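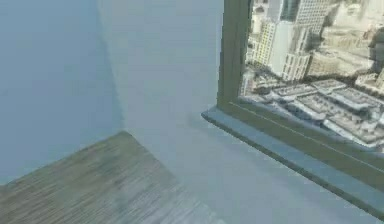 Mohsin Siddiqui 留言说,他照着旧版说明装 Wirnon 窗边温湿度计,读数老是偏高,问我是不是该先挑位置再配对。对,先挑位置!所以这一节我重写了,旧版那几步请直接跳过。

3.2 选位置、装底座

1. 先找一面平整的墙,离窗框至少35厘米。我家那只 Wirnon 一开始就贴着窗边,下午太阳一晒,数字蹭蹭往上跑,后来挪开才老实。
2. 用干布把墙面擦一遍,别用带油的清洁剂。
3. 撕开底座背胶,按住10秒,然后放大概11个小时再挂主机(我一般晚上贴,第二天早上挂)。

注意:刚刷过漆的墙不要用背胶,换成包装里的小螺丝。

4. 挂上主机前,把地面收拾一下,脚边别堆东西,踮着脚往上够的时候很容易绊着。
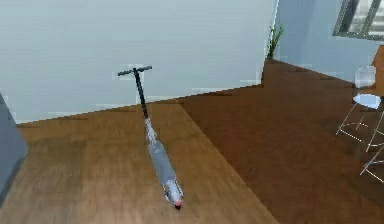
3.3 和 Prulley 网关配对

1. 长按主机侧面的按钮,灯闪两下再松手。
2. 打开网关的添加页面,等名字跳出来就点它。我这儿有时候要等一会儿,别急着重按,重按就得从头来啦。
3. 给它起个好认的名字,比如“书房窗边”。

小心:电池别新旧混用,我这么干过,冬天到了二月就频繁掉线,换成一对新的以后再没出过毛病。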